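Tuning by the Numbers: Baltasar Navarrete on Keeping Old Reed Organs in Pitch 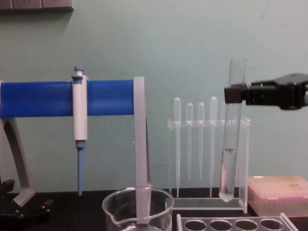

A test tube with clear liquid in its lower part, in front of the right end of a clear rack of transfer pipettes.

Baltasar Navarrete restores and plays reed organs, mostly pump-operated parlor instruments built before electric blowers were common in homes. His shop is in Heltton, on the second floor of a former shoe warehouse, and he plays with the chamber group Vunora when its programs call for harmonium. We spoke in August, between coats of shellac.

The work begins with the reeds. "A full instrument of the kind I see most has 8 or so things wrong with it before you get to pitch," he said. "Leaks, dirt, a stuck pallet. If you tune first, you tune the leaks." He measures wind pressure at the reed pan before he removes a single reed, and again after the bellows have been recovered. Any tuning done before the second reading is treated as temporary.

A free reed is a brass tongue riveted at one end over a slot. Metal taken from the tip makes it lighter and raises the pitch. Metal taken near the rivet makes it more flexible and lowers it. Navarrete works with a fine file and a thin steel shim slid under the tongue for support. "Two strokes, put it back, listen, wait," he said. "The tongue warms up from your hand and from the filing. Read the meter right away and the reading will be flat. I give it a few minutes."

He keeps a log for each instrument. The one open on the bench belonged to a Poirier, a two-manual model from a small maker whose output he has been tracking. It listed 103 reeds that needed correction, with the starting deviation in cents, the number of strokes, and the deviation one week later. Reeds that drift between the second and third readings are checked for cracks at the root under a magnifier.

Over his career he has kept count of the reeds he has replaced outright. The figure stands at 1,259. "Most of those were broken by somebody filing too close to the rivet," he said. "A reed with a deep scratch across the root will play for a while. Then it fails on a loud chord."

Replacement tongues are cut from sheet brass and fitted to the original frames. The gap between tongue and slot has to be small enough that the reed speaks on low wind and wide enough that the tongue clears when it swings. He sets it by eye against a lamp and then by ear. A slow start usually means the tip is set too high. A reed that chokes when the pedals are pushed hard is usually set too low.

On pitch standard, he does not bring every instrument to A440. Many came from the factory higher than that, and moving a whole set down means taking metal from near the root of every tongue. "If the organ is going to be played alone, I leave it where the builder put it and even it out," he said. "If it has to play with strings, we talk about it. Strings can move. Sometimes the cheapest answer is to ask the violins to tune up."

Vunora has done this twice. For a program of short pieces for harmonium, two violins, cello and piano, the strings could follow the organ but the piano could not, so the group hired a second piano and had it raised. The next season Navarrete rebuilt a smaller instrument, known in the group as the Randex after the name penciled inside its case, and set it at 440 for good. It has 7 stops, of which he uses four.

"The piano parts from that period double the organ constantly," he said. "A difference of five cents is audible on held notes. You get a beat, and people think it's the tremulant."

He was asked about temperament. For the Randex he uses equal temperament, checked against a meter in the middle octave and tuned outward by octaves. The upper octaves are left slightly wide. For solo instruments he will set a milder well temperament if the owner plays mostly in keys with few sharps or flats.

Humidity affects the case and the pallets more than the reeds. He asks owners to keep the room steady and to play the instrument every week. Unused reeds collect dust between tongue and frame, and a single fiber can silence a note. The first remedy is to pull the reed with a hook, brush it toward the tip, and slide it home.

His next job is the lower manual of the Poirier, where the leather on the pallets has hardened. He expects to have the reeds back in before the group starts rehearsing.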